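生活素材論　第2回　配布資料
水まわりの石とつきあう

前回は木の話だけで時間を使い切ってしまい、楽しみにしてくださっていた石の話がまるごと今回に移りました。すみません。感想カードに「実家の洗面台に輪じみがあって、母がずっと気にしている」と書いてくださった方がいて、私はそれを読んでから今日の話の順番を少し組み替えました。輪じみの話は後半にたっぷりありますので、前半の地味なところもどうかおつきあいください。

1　「大理石」という言葉のあいまいさ

地質学でいう大理石は、石灰岩が熱や圧力を受けて再結晶した岩石、つまり結晶質石灰岩のことです。ところが建材店の棚では、磨けば艶の出る石灰岩も大理石と呼ばれますし、「人造大理石」「人工大理石」となると話はさらに込み入ってきます。業者によって使い方は違うのですが、砕いた天然石を樹脂やセメントで固めたものを人造大理石、アクリルなどの樹脂を主体にしたものを人工大理石と分けることが多いようです。名前は一字違いでも、手入れの仕方はずいぶん変わります。

参考書の498ページに主な石の一覧がありますので、時間のあるときに眺めておいてください。試験のために覚える必要はありません。名前の響きを知っているだけで、お店での会話がぐっと楽になります。

2　縞模様はどこから来るか

大理石の主成分は方解石で、純粋なものはほとんど真っ白です。灰色は炭素質の物質、赤や黄は鉄の酸化物、緑は蛇紋石などの鉱物によることが多いと考えられています。もとの石灰岩に混じっていた泥の層が押しつぶされたり、割れ目をあとから別の鉱物が埋めたりして、あの流れるような筋になるのですね。

ですから、同じ山から切り出した石でも、隣の板と模様がぴったり同じということはありません。Jurnauの石材置き場を見学させてもらったとき、板をどちら向きに切るかだけで三人の職人さんが長いこと相談していました。筋を斜めに流すか、まっすぐ通すか。お客さんにはたいてい説明しないそうで、もったいない話だなあと思いながら、寒い中ずっと聞いていました（11月でした。足もとは厚手の靴下をおすすめします）。

3　硬さと酸、このふたつは別の話です

方解石のモース硬度は3です。ガラスより軟らかく、研磨剤入りのクレンザーでこすれば細かい傷がつきます。花崗岩は長石と石英が主体ですから、これよりずっと硬い。ここまでは皆さんも感覚的にご存じでしょう。

もうひとつ、炭酸カルシウムは酸に溶けます。レモン汁、酢、クエン酸、酸性の浴室用洗剤などが大理石に触れると表面がわずかに溶け、艶が引けて白っぽく曇ります。英語でエッチングと呼ばれるもので、汚れが付いたわけではありませんから、いくら洗っても落ちません。水あかにはクエン酸、と覚えている方ほどやってしまいがちです。私も若いころ、Cedleyの借家の窓台で見事にやりました。今でもあの白い丸が目に浮かびます。

4　輪じみの見分け方

お待たせしました。コップの跡のような丸いしみは、だいたい次のどれかです。

・水あか：水道水に含まれるカルシウムやシリカなどが乾いて残ったもの。指で触るとざらつくことがあります。
・エッチング：斜めから光を当てると、そこだけ艶がない。色はあまり変わりません。
・しみ込み：油や化粧品、色のついた液体が石の中に入ったもの。艶は残ったまま、色が濃く見えます。
・金属のさび：缶やヘアピンを置きっぱなしにした跡。茶色や黄色になります。

ふたつ以上が重なっている場合もあって、そうなると私でも迷います。お母さまの洗面台はまず懐中電灯で斜めから照らしてみてください。それで半分くらいは見当がつくはずです。

5　ふだんの手入れ

使ったあとに、軟らかい布で水気を拭く。まずはこれです。汚れが気になる日は、ぬるま湯200mLに中性洗剤を数滴落として布をよく絞り、そっと拭いてから、水拭きと乾拭きを続けます。金属たわし、酸性洗剤、漂白剤は使いません。

浸透性の保護剤（教室にはGörtzの小瓶を置いてあります）は、しみ込みを遅らせてくれますが、酸による曇りまでは防げません。「塗ったから安心」と思ってレモンを切る方が毎年いらっしゃいます。曇りがごく浅ければ磨き直せますが、3,000番の仕上げまで手でやるのはなかなかの根気仕事で、広い面は専門の方に頼んだほうがきれいに上がります。

6　組み合わせを見る

石だけを見て選ぶと、部屋に入れたときに「あれ？」となりがちです。洗面台なら、洗面器の白、水栓の色、壁、照明、そして置いてある小物まで一緒に見てください。艶消しの黒い水栓は灰色の石とよく合いますが、水滴の跡が目につきやすいので、拭く習慣のある家向きかもしれません。角形の洗面器は隅の掃除のしやすさも確かめておきたいところです。

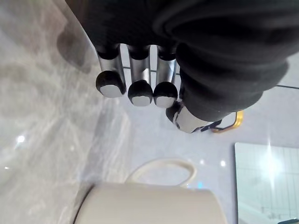
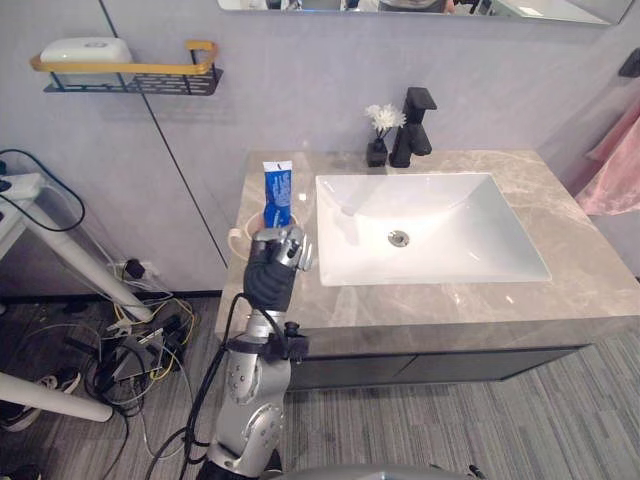
2枚目：淡い筋の入った灰色大理石の天板、白い角形の洗面器、黒のシングルレバー水栓。

次回までの宿題
おうちや職場、よく行くお店で、石か「石のようなもの」の天板をひとつ見つけて、色、筋の向き、艶の様子を短いメモにしてきてください。スケッチでもかまいません。酸をたらして確かめるのは絶対にやめてくださいね！

Warnhamの見本帳は教室の後ろの棚にあります。重いので二人で下ろしてください。次回はタイルと目地の話をします。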